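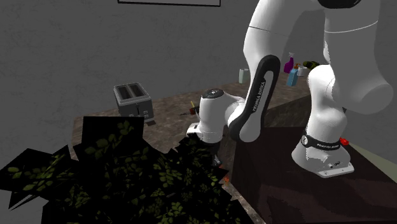 Occlusion limits for simulated kitchen episodes: reject, tag or keep?

Board: Simulation and evaluation practice
9 replies

jpartanen
We are rewriting the acceptance rules for our simulated countertop tasks and I would like opinions before the February freeze. The case above is typical. Fixed third-person view, Franka arm, toaster and bottles at the back of the counter, and a plant between the viewpoint and the gripper. The fingers are mostly behind leaves.

Our current rule 2 reads: "The end effector shall be visible in the primary view at the start of the episode." One reviewer passed this layout because the wrist and the gripper housing are in view. Another failed it because the fingers are not. Both readings are defensible, so the rule is badly written.

The generator is Lirniveo with randomised clutter. The batch is 2000 layouts and 1780 of them pass the automatic checks. The rest are waiting on this question.

Jouko

wthongsuk
Fail it. If the contact point can't be seen, a person can't judge from that view whether a grasp was made. Success labels should be checkable by eye from at least one stored view.

semeniuk_y
Disagree. You have the simulator state. The success label comes from object poses and contacts, so nobody needs to judge it by eye. Real kitchens have plants in them. If you remove every layout where something gets in the way, you end up testing on a clean bench and calling it a kitchen.

wthongsuk
State-based labels are only as good as the predicate. We had a "lifted" check in Sorix that returned true when an object was wedged against the palm. It was found by a person watching replays. With leaves over the fingers it would have gone through.

semeniuk_y
Then fix the predicate and render a second view for audit. The audit view does not have to be given to the policy. Those are two separate requirements and the rule as quoted mixes them.

d_dogbe
Agree with Yaroslav on splitting it. Our wording at Jesier, for what it's worth:

2.1 Policy view. Occlusion of the end effector is permitted. The visible fraction of the fingers shall be computed from the segmentation mask and stored with each step.
2.2 Audit view. At least one view, not supplied to the policy, shall show the fingers and the target object without obstruction at the moment of the success check.
2.3 Reporting. Results shall be given separately for episodes above and below the visibility threshold.

We set the threshold at 40 per cent of finger pixels. It is arbitrary, but it is written down and it does not move between releases.

One more thing on this layout. The foliage is flat angular planes, very dark between the leaf shapes. Check how your renderer handles the alpha channel on that asset. If the texture is meant to be cut out around each leaf and the transparency has been lost, the plant is hiding more than it was designed to hide. I can't tell from a single render whether that is the case.

jpartanen
Good point about the alpha. I will look at the material file. The asset came in with the Huỳnh household pack and went through a format conversion on our side.

m_amissah
Before arguing over thresholds, state what the target object is. There is a small red thing and a thin yellow one near the middle of the counter, and a small orange one near the front edge, partly behind the leaves. If the task is the toaster lever, the plant costs you the fingers at the start and perhaps nothing later. If the task is the orange item, the target is hidden too, and that is a different category. A start-of-episode rule on the gripper alone covers neither case properly.

I would also add the distractors to the record. The dark green bottle on its side, partly behind the base, may be deliberate or may have fallen over while the physics settled. The rule should require a settling period before the first saved step, and a flag for any object whose final orientation differs from the one it was spawned in.

wthongsuk
Seconded on the settling flag. I still think 2.2 should be mandatory and tested in CI – if the audit view is optional it will be dropped the first time storage runs short.

semeniuk_y
No objection to mandatory. My objection was to rejecting the layout.

jpartanen
Draft for the next revision, please pick holes in it:

2.1 and 2.2 as per Dzifa's wording, with 2.2 mandatory.
2.4 Visible fraction of the target object stored alongside that of the fingers.
2.5 Settling period before the first saved step, with changed orientations flagged.

Layouts with a converted foliage asset stay on hold until the alpha check is finished. 2.3 is still open, as I would prefer a curve over a single threshold.

d_dogbe
Publish the curve by all means, but keep one fixed number next to it. People comparing two releases will otherwise each choose their own point on it.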